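A morning with the Timano grippers in Lynch

I've wanted to get my hands on a Timano pair since June, when a friend came back from a trade fair raving about them. So when Coniston (they're the local reseller) put out the word that they were opening their Lynch office for a visit day, I had my name down before I'd finished my coffee. It's a long drive and the parking is dreadful, but there were lamingtons at the door, so all was forgiven.

Rehema Masanja runs the demos and she doesn't muck about. Ten minutes of slides, then straight into what you get for your money: two hand-held grippers, a hard case, a charger, spare finger pads and a year of the upload service. You do a chore with the grippers in your own hands, the recordings go up overnight, and what comes back is sorted and ready for training your arm at home. I'd read all that on the website. What I hadn't picked up was how much of the price is the service - the hardware is less than half of it.

She's big on household jobs, and her favourite is packing and unpacking a small box on a bed. I thought that sounded too easy. Then I saw what goes in the box! Little things, slippery things, skinny plastic things with holes in them, all on top of a puffy doona that gives way whenever you press on it.

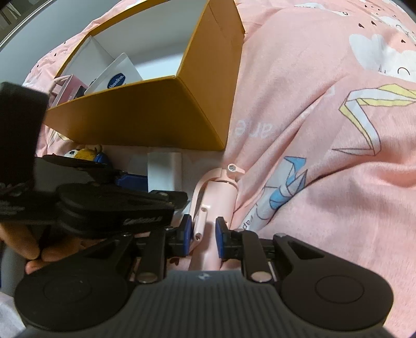

What the grip feels like

Light, first of all. I was expecting something like a cordless drill and it's closer to a hefty pair of kitchen tongs. You squeeze, the two fingers come together, and there's a nice firm stop when the pads meet whatever you're picking up. The blue rubber is grippier than I'd guessed from the brochure, and it'll hang on to a thin plastic handle without you squeezing the life out of it.

My left hand was hopeless for the first quarter of an hour. Rehema says everyone's is, and that you should throw away your first 10 runs without looking at them. By the end I could pass a thing from one gripper to the other about as gracefully as a toddler with chopsticks, and I was very pleased with myself.

A few gripes, while I remember them. The ribbed part of the handle is fine for my hands but the woman beside me (much smaller hands) had to keep shifting her hold. There's only the one size. Coniston reckon a slimmer sleeve is coming, no date given. And I'd want a proper wrist rest if I were doing this for a whole afternoon.

Questions from the floor

Dirceu Teixeira looks after the service side, and he got most of the hard questions. How long do they keep your recordings? Until you delete them, or 29 days after you cancel. Can you use the grippers without the subscription? Yes, but you're sorting your own files, and he pulled a face when he said it. Does it work with an Arutberg arm? Yes, that's the one they test on every week. Other makes, ask first.

Somebody wanted to know how many runs it takes before an arm can do a job by itself. He wouldn't give one number for everything, fair enough, but for a single simple pick and place he'd start at 80 and see how it went. For the box job he'd want a lot more than that, with things moved about between runs.

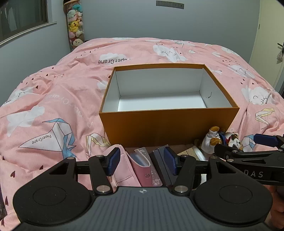
I've been thinking about what I'd record first if I bought a set, and I keep coming back to my sister's place. She sells secondhand toys and bits online, and packing orders takes up most of her evenings. Soft toys are a good test for this kind of gripper, I reckon, as they squash and they never land the same way twice. A calico cat lying next to something hard and flat, like that dark navy case, would be just her sort of order, and you'd need a different touch for each. I asked Dirceu whether you should record those together or on their own. Together, he said, if that's how they turn up in real life. I liked that answer. The pink pouch would be a pain too, with that quilted stitching, and I'd happily spend a few runs learning where to pinch it.

The bed is a bit low for me, mind. At home I'd put the lot on the ironing board and save my back.

So would I buy one? I'd rent first. Coniston do a fortnight's hire with the service included, and they take the fee off if you keep the set. You do have to pick it up from Lynch yourself, so there's that parking again. I've put my name down for the next free slot and Rehema is going to email me the sizing for the new sleeve when she has it. If anyone else is going to the afternoon session, get there before two, and have a lamington before you sit down.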